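Zernier Opens Hovorent, a Home Recording Service for Robot Developers, to New Customers

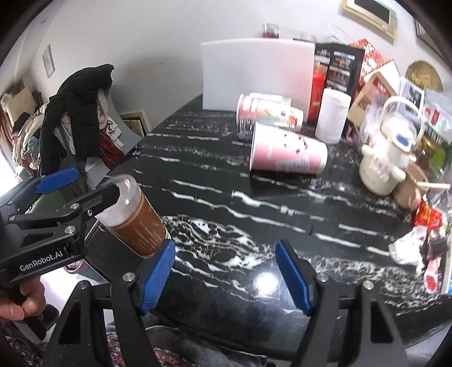
Table work with a pair of hand-held grippers. One holds a lidded cup at the edge of the table; the other is open above the tabletop.

WIMIRTON, Thu 3 October – Zernier today opened bookings for Hovorent, a service that records everyday household handling tasks with hand-held grippers and delivers the recordings to companies and labs that train robots. The service was previously open only to pilot customers. It covers kitchens, dining areas, living rooms and bedrooms in lived-in homes.

Hovorent customers choose the tasks, the types of room and the number of recordings they want. Zernier finds the homes, trains and pays the operators, checks the recordings and sends the finished set. Customers who have their own grippers can ship them to Zernier for the length of the job. Customers who do not can have Zernier arrange the equipment, which is quoted separately.

The first task group on offer is table work. It includes picking up and standing cups, moving drink containers from one spot to another, gathering wrappers and snack packets, sorting packaged food, and clearing a work area on a table that is already in use. Operators work with two grippers, one in each hand, or with a single gripper when the customer's robot has only one arm.

"Customers kept telling us they had plenty of recordings made on a clean bench with five objects on it," said Parveen Marwat, who runs the Hovorent service at Zernier. "They wanted shiny tables, clear plastic, cups lying on their sides and things half hidden behind other things. We went into homes to get that, and we leave most of it the way we find it."

Zernier does not dress rooms for Hovorent jobs. Before a session the operator and the resident walk through the room together and put away mail, medicine, bank papers, family photographs and anything else the resident does not want recorded. Items on the customer's task list that the home does not have are brought in by the operator. The rest of the room stays as it is, including what is on the chairs and along the walls.

What customers receive

Each Hovorent delivery contains the gripper-mounted video, the gripper opening and position data where the equipment provides it, and a written task label for every recording. Recordings are sorted by home, room and task. A separate sheet lists the surfaces in each home, such as dark gloss, light wood or glass, and notes the lighting at the start of the session.

Failed attempts are delivered in their own folder. Dropped cups, missed grasps and second tries are labeled by type, and customers can leave the folder out of the order if they have no use for it. The price is the same either way.

During the pilot, which began in June, Zernier delivered 2542 accepted recordings to two customers. A recording counts as accepted when it passes both of Zernier's checks. The first is made by software and looks for missing data, blocked lenses and gaps in timing. The second is made by a person who watches the recording from start to finish and confirms that the label matches what was done.

Huệ Võ leads the checking team. She said the labels took the most work during the pilot. "An operator would write 'pick up cup' for four different things," Võ said. "One cup was standing, one was lying down, one had a domed lid and one was stacked inside another. Now the label has to say which. If it doesn't, the recording goes back."

A pilot customer's experience

Bangera, which develops a two-armed machine for clearing tables in staff dining rooms, was one of the pilot customers. Bangera asked for drink cups in as many shapes as Zernier could supply, with and without lids, and for tables with reflective tops.

"Our system was fine on matte surfaces and poor on polished black ones," said Eliécer Tamayo, head of grasping at Bangera. "A ceiling light on a glossy table looked like an object to it. We ordered a set of recordings on glossy tables and added them to our training data. It has improved, and we still see trouble with clear bags. We have placed a second order for those."

Tamayo said Bangera also had complaints. The first delivery arrived nine days late, and some of the early sessions used the same arrangement of objects too many times in a row. Zernier has since set a limit: operators must move the objects after every 3 recordings. They may move them by hand or with the grippers, and the moves are not recorded unless the customer asks.

How operators are trained

Hovorent operators complete two days of training at Zernier's office in Wimirton before they work in a home. They practice holding the grippers at a steady height, opening the fingers fully before each approach, and keeping their own hands out of the way of the working tips. They also learn to lift paper cups without crushing them and to slow down when a second gripper comes into the same space.

Hằng Hà, who trains the operators, said most people need the longest practice with light objects. "A full bottle is easy. It stays where it is," Hà said. "An empty paper cup rolls when you touch it, and a wrapper slides. People squeeze too hard at first. We have them do cups for the whole first afternoon."

Sessions in homes last up to three hours, with a break each hour. Operators can do table work seated or standing. The customer may request one or the other if camera height matters to the project.

Homes and residents

Residents are paid a flat fee for each session, whether or not the recordings are accepted. They sign a release that names the rooms to be used, and they may stop a session at any time. A resident may also ask for recordings from the home to be deleted within 14 days of the session. Zernier does not ship a delivery until that period has ended for every home in it.

Tươi Âu, who handles resident contacts, said families with small apartments are welcome to apply. "Some people think we want a big kitchen," Âu said. "We need one table, a chair we can move and space for an operator to stand. We don't ask anyone to clean up for us."

Street addresses and residents' names are not included in deliveries. Each home is given a number. Faces that appear in the video are blurred before the second check. Sound is not recorded.

Ordering and availability

The smallest Hovorent order is 200 accepted recordings from a minimum of 2 homes. Table work can be booked now. Laundry folding and kitchen drawer tasks are being tested and will be added when operator training for them is complete. Customers who want a task that is not on the list can send a written description or a short sample video for a quote.

Prices depend on the number of homes, the equipment used and the share of two-handed tasks. Quotes are returned within five working days. A small sample set from the table work group is available to companies and research labs that sign Zernier's standard data agreement. Samples come with the same labels and surface sheet as a full delivery.

Customers shipping their own grippers should include chargers, spare finger pads and any mounting tools. Zernier checks the equipment on arrival, reports any damage the same day and returns everything with the final delivery.

About Zernier

Zernier records and labels handling data for robot developers. The company is based in Wimirton and works in homes in and near the city. It does not make robots or grippers. Hovorent is its first service for household tasks.

Requests for quotes, sample sets and interviews can be sent to Parveen Marwat at Zernier's Wimirton office. Residents interested in hosting a session should ask for Tươi Âu.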